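Project report: two-arm paper folding, fault investigation

Submitted by Ratree Somboon, 10 June 2018

Background

Our group was given the Pleltance two-arm cell for the term and asked to get it folding a sheet of paper in half and in half again. The Lisach control software has a folding routine already, and the handout says it is "robust to material variation". I had my doubts about that going in and I have more of them now.

What went wrong

Out of 100 trials, 11 ended with one arm still pulling after the other had taken hold. The software logged 4 of those as successful folds. In 2 trials the sheet tore, and the emergency stop had to be pressed by hand because the force limit never tripped. We had been told the limit would trip well before any damage. Paper is soft, so maybe that is asking a lot of it, but then I don't see what the limit is for.

The handover is where I think the fault sits. One gripper holds the paper while the other closes in, and each arm works out its own position without checking the other's. The grip signal only says that the fingers have stopped closing. Paper between them or no paper, the signal reads the same. 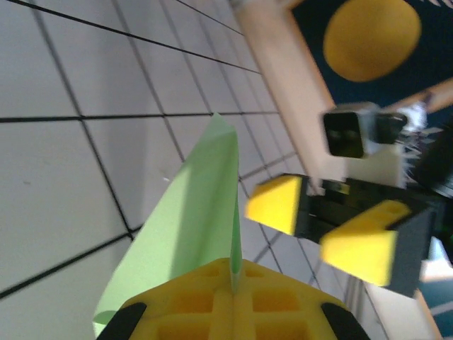
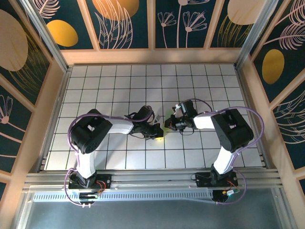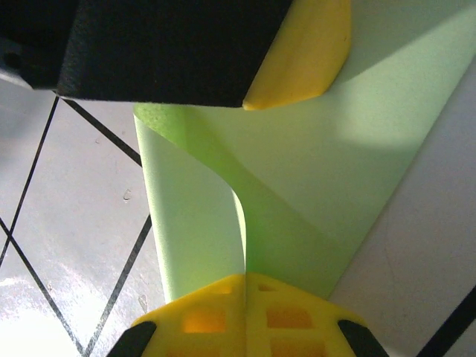 Clindusach, from the other project group, read a draft of this section and disagreed, saying the grip signal was fine when they used the cell in November and that a stretched cable or a loose wrist joint would give the same symptoms. It's a fair point. We tightened both wrists and ran the routine again, and the late release came back, but I can't claim we ruled out the cables.

Changes tried

Slowing the approach made the tears less violent and did nothing for the timing. Adding a pause before release helped a bit — until the sheet sagged and the second gripper closed on a crease. Tillman's patch, which is meant to sync the arms, made no difference I could measure.

Safety

Until the force limit is tested properly, I would keep hands out of the enclosure whenever the arms are powered, including when the screen says "idle". The log was wrong about the folds, so I see no reason to trust it on that. The stop button should also be moved to the operator's side of the bench.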